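Household Skills, Unit 4: Washing Up and Draining
Handout for the February intake
Tutor: Manaia Nepia
Last updated: Mon 13 August
Reading time: 4 minutes

Read this before the practical. You will need it again for the worksheet, questions 12 to 14.

1. Before the water goes in

Scrape plates into the food waste bin. Crumbs left on a plate end up in the bowl and then on everything else. Stack by kind: glass, cutlery, plates, pans. Lids go with the plates unless they are greasy.

Clear the draining side first. Put the rack down where you can reach it without leaning across the bowl, and leave a free space next to it for anything that has to wait. A rack with upright dividers is meant for plates standing on edge. Bowls and mugs go upside down at the ends.

2. Plates and lids

Wash the face of the plate, then the back, then run the cloth round the rim. Plates with a gold rim need a soft cloth. Do not use the green scourer on them, and keep them out of the microwave.

Glass lids have two awkward places, under the rim and round the knob. Use the small brush. Do not put a hot lid into cold water.
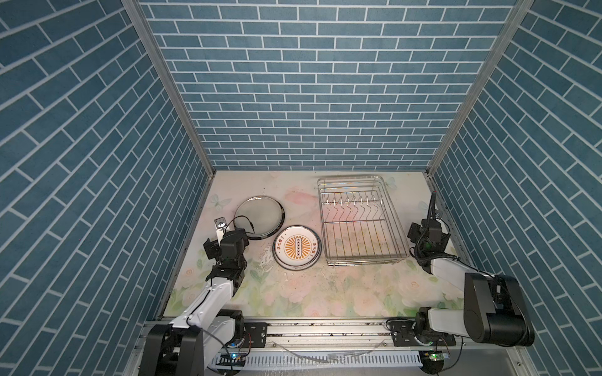 Fig. 1. Glass lid and patterned plate beside a wire dish rack.

A lid laid over a plate is a common way of losing both. The lid slides when the plate is picked up. Lift the lid first, with one hand on each side, and put it down flat before you touch the plate. Plates go into the rack one to a gap, all facing the same way. The lid goes in last, at the end of the row, where it can lean without pressing on a plate.

3. The surface

Patterned coverings hide crumbs well, so wipe the whole surface, including the part under the rack. Work from the back to the front. Sweep up dry crumbs before using a damp cloth, otherwise they smear. Water streaks come off with a dry tea towel.

4. For the practical

Work in pairs. One washes, one drains, then swap. The Prendergast room has the larger sinks. Bring your own tea towel.

0 comments
2 shares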